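Leave the Names on the Wall in Jestham

Opinion

The county wants to take down the list of the dead at the old Flatura quarry and put up something shorter. I think it should leave the list where it is.

For anyone who has not been out there, the quarry sits four miles past Jestham on the Usuga road. During the war, prisoners from the camp were marched there to cut stone, and many of them were buried in the pit behind the loading sheds. The list went up when the county bought the land. It has 2,737 names on it, in small type, in alphabetical order. It takes a long time to read, and most visitors read only a part of it.

The plan from Clusbridge, the design firm hired in June, would replace the list with a single panel and a short text. The names would move to a database, which people could search on a screen in the visitor center. The firm says the change would make the site easier to understand. It also points out that the present boards are weathered and that some of the letters are hard to make out.

The second point is fair. The boards need work, and they have needed it for years. But repair and replacement are two different jobs, and the county has only priced one of them.

A database answers people who already know what they are looking for. If your grandfather was at the camp, you can type in his name and find him. I have done this myself with the draft version, and it works well enough. A person with no family connection will type in nothing. That person walks up to the wall now and sees the same last name 14 times in a row, and understands something about a village that lost most of its men. 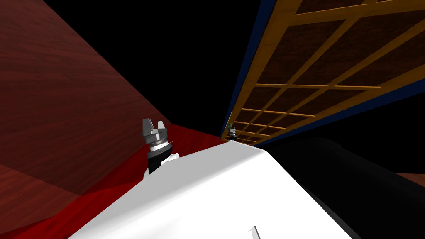
What the county says about cost

The county's case rests mostly on maintenance. Its report gives 20 years as the life of the new panel and 4 for each round of repairs to the boards. I accept those numbers. I do not accept that they settle anything. The same county repaints the bandstand in Jestham every other spring, and I have never seen a report asking whether the bandstand could be moved to a screen.

There is also the matter of the spelling errors, which the report brings up twice. Some of the names were copied from camp records kept by clerks who did not speak the prisoners' languages. Families have sent in corrections, and the county has been slow to act on them. A database would be quicker to fix, and I would be glad to see one built for that reason. It can exist alongside the wall. The corrected names can be cut into new boards the next time the old ones are replaced.

The hearing is at seven in the evening at the Usuga school. Written comments can be left at the county office until noon that day. I have sent mine, and I asked for a repair estimate to be added to the report before any vote is taken.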